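**Subject: Re: [movthorpe-magic] That vanishing cabinet in the period drama**

On 26 April 2023, a list member wrote:

> Did anyone else sit through the Ekgate episode? I put up with two hours of mustaches to see the cabinet trick, and they cut away at the exact moment the door closes. Then the magician turns up in the balcony, in a different shot, wearing what I'm fairly sure is a different hat. My spouse says I am no fun to watch television with. Is this worth writing up for the newsletter or should I let it go?
>
> Also, does anybody still have the October issue? Mine got used under a paint can.

Please don't let it go. If we start letting things go, the newsletter is four pages of dues reminders and that one ad for doves.

I watched it twice, the second time with a notepad, so my own household is in no position to comment. You're right about the hat. It has a wider band in the balcony, and by the curtain call it has shrunk back again. I can forgive the hat. What I can't forgive is the cut. A cabinet vanish takes a few seconds on a real stage, the audience gets to stare at the closed door the whole time, and the staring is the good part. Cut away from it and all you've shown me is that the production owned scissors.

To be fair to them, the cabinet itself is lovely. It looks a lot like the Michalski cabinet in the old Zumum catalog, the one with the false molding, down to the silly brass feet. I dug out my copy to check. They wanted 100 dollars for it then, crate not included, and the ad copy promised it could be "worked by any gentleman of ordinary build," so that lets me out.
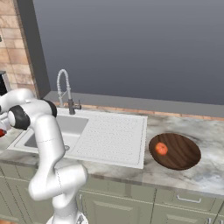

Would a stage magician in the show's period have had a cabinet like the Michalski? One of that general kind, sure, but the Zumum catalog is a good deal later than 1876, the year painted on the theater poster behind the ticket window.

I would enjoy seeing that in print, with the catalog page next to it. Keep it short, though. The last time somebody wrote up a TV seance we got 3125 words and a diagram of a table leg, and I say that as the person who drew the table leg.

A few other things you might work in, if you do write it:

- The card work in the saloon is real. Same hands from start to finish, no cut, and a very decent second deal. Whoever they hired for those hands deserved a bigger credit than the one that went by during the phone commercial.
- The "Hindu rope" poster in the dressing room is spelled two different ways in the same hallway.
- The rival magician gets caught because of a squeaky hinge. I have owned that hinge.
- The rabbit is terrific. More rabbit.

As for the October issue, I have a spare, slightly chewed on the corner by a dog who has since moved on to library books. I'll bring it to the Movthorpe meeting. It's yours as long as it stays away from the paint.

One question back to the list: is the second half of the Ekgate story airing next week, or is it being held for the finale? The listing in my paper just says "Drama," and that could cover almost anything, including our last election.

--
movthorpe-magic mailing list
To leave the list, send a blank message with "unsubscribe" in the subject line. Vanishing without notice is also customary.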